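4.2 Rehearsal order and the second violins

The part of the study we were most excited to write up is also the simplest. During the spring term, the Tellwood youth orchestra changed one thing about its weekly rehearsal: the inner parts played first. Second violins and violas opened each session with the hardest passage of the night, alone, while the first violins and cellos sat and listened with the score open in front of them. The winds joined after that, and the melody came in last of all.

We had expected some grumbling, and there was a little (mostly from the firsts, who are used to being warm by the time anything difficult happens). What we had not expected was how quickly the sound of the whole group changed! By the third rehearsal the accompaniment in the slow movement had a shape of its own, with real swells and a real sense of where the phrase was headed, and the melody players had begun to lean on it. Players who have spent years being told to "listen down" finally had something worth listening to, and they knew it well from hearing it so often.

The comparison group, at Hovden, used the usual order: full run, stop, fix, run again. Both groups had the same concert program and the same conductor, Mirjana Lazarević, who traveled between the two towns and kept a written log after every session. Her logs are a joy to read and we quote them wherever we can. After one early rehearsal at Tellwood she wrote, "The violas asked me for a fingering. The violas have never asked me for a fingering." At Hovden, in the same week, her notes are nearly all about intonation in the first violins and where to place the ritardando.

There were 17 string players in the inner parts at Tellwood and 18 at Hovden, so the two sections were close in size. Ages were similar as well, though Hovden had more players in their final year of school, and we would like to see the study repeated with groups that match better on that point. Seating was left alone in both orchestras. So was the length of rehearsal, including the break, which the students defended with great energy when we asked whether it could be moved.

Three listeners scored recordings of the same passage from the start and the end of term without knowing which orchestra they were hearing. They marked balance, rhythm, pitch and phrasing, each on a scale of 7 points. Balance and phrasing rose more at Tellwood. Rhythm rose in both places by a similar amount, and pitch barely moved in either, which matches what Lazarević had predicted in her log before the term began. She holds that pitch is built at home with a tuner and a slow bow, and on this evidence we find it hard to argue with her.

The student comments add a lot. One second violinist at Tellwood said she had started practicing her part with the cello line humming in her head, and that it made the rests easier to count. A cellist said that listening for the opening stretch was dull for two weeks and then became the part of the evening he looked forward to. We love that answer, and we heard versions of it from several others. A few students still preferred the old order, and their reasons were good ones: cold hands, a long wait, and the plain fun of starting with a tune.

The effect was weaker in the Grgić overture, where the inner parts carry fast repeated notes and little else. Playing those alone was tiring, and Lazarević dropped the practice for that piece after two tries. A mixed order, with the inner parts first in lyrical music only, seems the natural next step, and both orchestras have agreed to try it from June.

Figure 3.

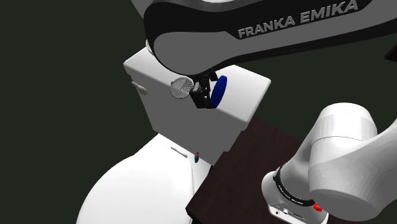
Hovden, 5/2/23

Reading time: 4 min

Contact | Copyright Lilia Papers in Music Teaching | Back to top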